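Hotgate Public Works
16 August 2022

Hotgate Public Works is changing its household recycling schedule this September. The posts below set out what residents need to know. Please read the full thread before calling the office.

1/ Collection moves from weekly to every 14 days for all addresses north of the canal. Addresses south of the canal, including Illine Court and the Azevedo Street apartments, remain on the weekly route for now.

2/ A printed calendar will be mailed to each household. If yours has not arrived by the first week of September, copies may be picked up at the front counter of the Public Works office or at the branch library.

3/ Carts must be at the curb by 6 a.m. and brought back in by the end of the day. Carts left out overnight after collection block the sidewalk for people using wheelchairs and strollers, and we received 71 complaints on this subject last year.

4/ Paper and cardboard go in the blue-lid cart. Flatten all boxes. Pizza boxes are accepted if the lid is clean – tear off the greasy half and put it in the trash.

5/ Glass is no longer collected at the curb. Drop-off containers are located behind the fire station and at the Oneo shopping plaza, next to the garden center entrance. Please do not leave bags of glass on the ground if a container is full. Call us and it will be emptied.

6/ Residents of buildings with shared carts should direct questions to the building manager first. Managers may request up to 2 additional carts at no charge. Requests beyond that number are reviewed in the order received.

7/ Plastic bottles and jugs are accepted. Empty them fully before they go in. Labels may stay on. Caps may stay on as well, which is a change from the rule in last year's leaflet.

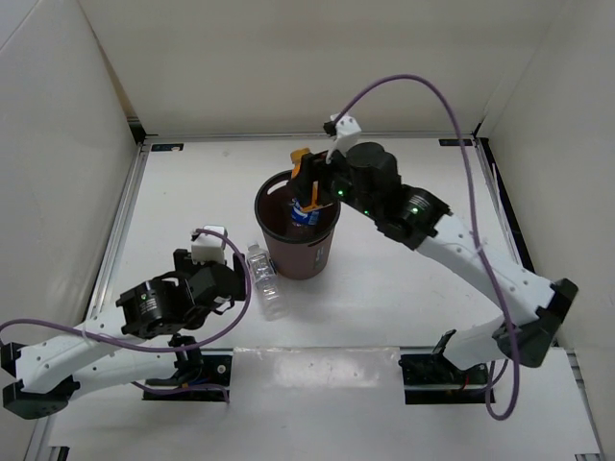 8/ Plastic bags, film and foam trays are not accepted in any cart. Bags wrap around the sorting equipment and the line has to be stopped to cut them out. Most grocery stores in town have a return box for clean bags near the door.

9/ A cart with the wrong items in it will be tagged and left. The tag states what must be removed. After correction, the cart will be emptied on the next scheduled date – we are not able to send a truck back the same day.

10/ Small kitchen pails are available at the front counter while supplies last. We have 300 on hand, one per household, with proof of address.

11/ Replies to this thread are not monitored after office hours. For missed collections, please use the request form on the town website and include your street address.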